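Velell hand gripper sessions: the checklist I use before, during and after
Last gone over in April. Comments are mine, so argue with them if you like.

I keep getting asked for "the list", so I've finally typed it up from the scribbled copy in my kit bag. It covers home sessions with the hand-held gripper, mostly laundry and tidying tasks. The arm cell at Trellar has its own paperwork and I'm not touching that. Each line has the check first and then whatever I wanted to say about it. Some lines have no comment at all and you should still do them!

PART A. THE TOOL, BEFORE IT GETS NEAR ANY CLOTH

A1. Finger pads on both sides, flat, no lifting corners.
Run a thumbnail along the edge of each pad. If a corner lifts, swap the pair, both sides, even if the other one looks lovely. Odd pads grip unevenly and you end up squeezing harder without noticing.

A2. Pivot caps seated.
Push each one with your thumb. One of mine worked itself loose on a Plovulon unit last year and I found it in a pillowcase.

A3. Open and close fully, 30 times, nothing in the fingers.
Yes, it's boring. Listen as much as you look. A click on every stroke goes in the log as a fault, and a click now and then goes in as a note.

A4. Linkage arms free of thread and hair.
Threads wrap themselves round the joints, especially after anything knitted. Tweezers, please, and never scissors near the pads.

A5. Tool cable has slack and a clear run.
Hold the tool out at full reach in every direction you plan to go. If the cable goes tight at any point, shift yourself or shift the kit. I used to skip this one and then spent a whole morning tethered to a bed like a goat, so now I don't.

A6. Tool number written in the log.
The one I've been using is 776. Write it down even if it's the only one you own.

PART B. THE ROOM

B1. Where the work is happening on a bed, one plain sheet, pulled reasonably flat.
Patterned bedding isn't banned, but write it in the notes.

B2. Mains adapters and chargers where you can see them, with air round them.
I'm stricter about this than the written guidance is. Warm adapters and heaps of fabric don't belong together, and when you're sorting clothes the heap does tend to wander. If an adapter has to sit on the bedding, it goes at the far end from the pile, and you look at it between every batch. A hard surface is better — a tray will do, or a big book.

B3. Lamp stable.
Give it a nudge. If it rocks, it moves. Keep the flex out of your sweep.

B4. Spare cables coiled and out of the working area.
I fail this one more often than any other on the sheet, so no lectures from me. A loose loop is very easy to pick up along with a sleeve, and then you've yanked something off a shelf.

B5. Blades, pliers and anything pointed put away.
"Away" means in a bag or a drawer. Moved over a bit doesn't count.

B6. Pets and small children elsewhere, door shut.

PART C. DURING THE TASK

C1. Pinch one layer or one fold, then pause before you lift.
The pause is the bit everybody drops once they get quick. You want long enough to see whether you've caught the thing you meant to catch, and whether the sheet is coming with it. Dark, heavy clothes are the worst for it, as the folds all run into one another and a cuff can look like a waistband until it's in the air.

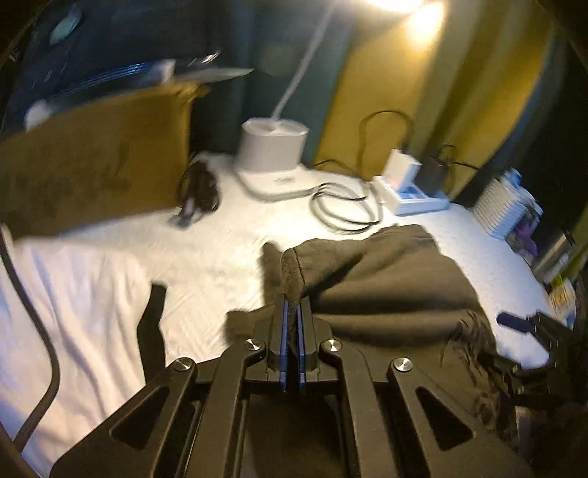 I also try to keep my grip hand low and let the elbow do the travelling. It's kinder on the wrist and the tool tilts less. If you find yourself twisting to reach the far corner, stop and walk round the bed. Nobody is timing you, whatever it feels like.

C2. Fringes, drawstrings and straps held clear of the joints.
Anything dangly goes on the outside of the fingers. If it's already wound into a joint, open the fingers, put the tool down and free it by hand.

C3. No force beyond a comfortable squeeze.
If the cloth slips, let it slip and go again. A dropped jumper is a perfectly good attempt and it stays in the record.

C4. Break every 30 minutes, shorter if your hand says so.
Put the tool down, shake out, have a drink (away from the kit). I set a timer on my phone because I'm hopeless at judging this.

C5. Stop straight away if there's a hot smell, a buzz from an adapter, a pinched finger or a flickering lamp.
Switch off at the wall first and investigate second.

C6. After 3 snags in the same session, end it.
I got this rule from a Türkmen workshop sheet and pinched it wholesale. By the third snag either the tool needs looking at or you do.

PART D. PACKING DOWN

D1. Power off, then unplug, then coil. In that order.

D2. Wipe the pads with a dry cloth.
Damp only if they're grubby, and let them dry before the case is shut.

D3. Charge level of the spare battery noted.
I like 80 per cent or better before the next outing. Below that it goes on charge, on a hard surface, while I'm in the house and awake.

D4. Shake out the sheet.
Screws, caps and connectors all turn up here. So do socks.

D5. Log finished before you leave the room.
Faults, notes, snags, tool number, start and finish times. I've tried writing it up on the train and what comes out is mostly fiction.

D6. Anything failed under A1 to A5 tagged and kept out of the case.
A bit of red tape round the handle is enough.

STILL TO SORT

The Velell cable clips don't hold on soft bedding and I haven't found anything that does. Bulldog clips mark the sheet. If you've got a better answer, send it over and I'll add it under B4. I also want a proper line on gloves, because two of you wear them and I don't, and the current sheet says nothing either way.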